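Re: [dastholm-supplies] Decanting soap from drums: pumps sticking again
From: Danai Psarras
To: dastholm-supplies
Time: 16:42

Themba wrote:

> The pumps in the ground floor washrooms have started sticking again.
> I replaced two of them in June and the replacements now do the same.
> The head goes down, a small amount comes out sideways, and it does
> not come back up unless pulled. We are using the Kukside liquid soap
> from the large drum, same as before. Filippos thinks it is the water.
> Flynn thinks we should go over to cartridges. Before I order another
> 10 pumps, can someone say which it is?
>
> Also, the decanting notes on the wall still refer to the old Justberg
> soap and give a dilution. Is that still right?
>
> Themba

Themba,

Second question first, as it bears on the other one. No, the dilution is wrong for the present soap. The Justberg soap came as a concentrate and was let down with tap water. The Kukside soap is supplied ready to use. If people have been following the wall notes, they have been adding water to something that should not have any added, and our tap water is hard.

Liquid soap of this type is thickened with salt. Over a limited range, more salt makes it thicker. Adding water lowers the salt and the detergent together and the mixture goes thin, often quite suddenly. Thin soap gets past the piston seal and dries round the stem, and the stem then sticks. Sideways discharge has a different cause, a partly blocked nozzle, but dried residue accounts for that as well.

Filippos is therefore partly right. Hard water leaves scale and, where any true soap is present, a curd. I would not expect it to jam a new pump within weeks unless water is going into the bottle.

Please check one thing before you order. Take a full bottle from the store, and one from a washroom, tilt both and compare how they run. If the washroom bottle is clearly thinner, it has been diluted and new pumps will not help.

On cartridges: Makis priced these for the Gavalas building. Each fitting takes one maker's refill only, and the wall units have to be drilled. I have no objection in principle, but it is a separate decision and should not be made on the strength of a wrong dilution. If Flynn wants it on the agenda, the old correspondence is in the shared folder under item 969.

There is also the matter of preservation. The soap is preserved at the strength supplied. Diluting it dilutes the preservative, and tap water brings its own bacteria. Topping up a part-used bottle has a similar effect because the oldest soap is never cleared out. Any bottle known to have been watered down should be emptied and washed, however good it looks.

Proposed replacement for the wall notes follows. Corrections to the list, please, and I will print it once there are none outstanding.

DECANTING LIQUID SOAP

1. Use the soap as supplied. Do not add water.

2. Empty the bottle completely. Do not top up.

3. Wash bottle and pump in hot water. Work the pump in clean water until it runs clear, then again in air until nothing comes out.

4. Leave both parts upside down overnight. A bottle with water standing in the bottom is not ready to fill.

5. Fill from the drum tap into the 2,000 ml jug, and from the jug into the bottles. Stop at the shoulder, as the pump tube displaces some soap when it goes in.

6. Do the filling on a flat surface with a pale covering. Drips show up on it and can be wiped before they set.

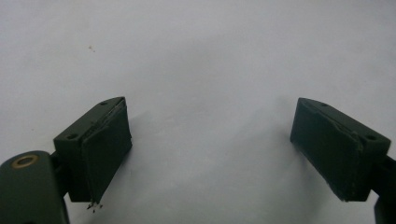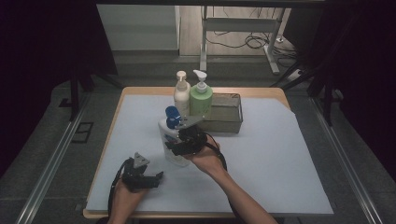
7. Wipe the neck and thread before fitting the pump. Soap left on the thread sets hard and the collar cannot be undone by hand.

8. Label each bottle with the product name and the month of filling. Remove the old label first.

9. Enter the number of bottles filled on the drum sheet. The last drum gave 13.

Regards,
Danai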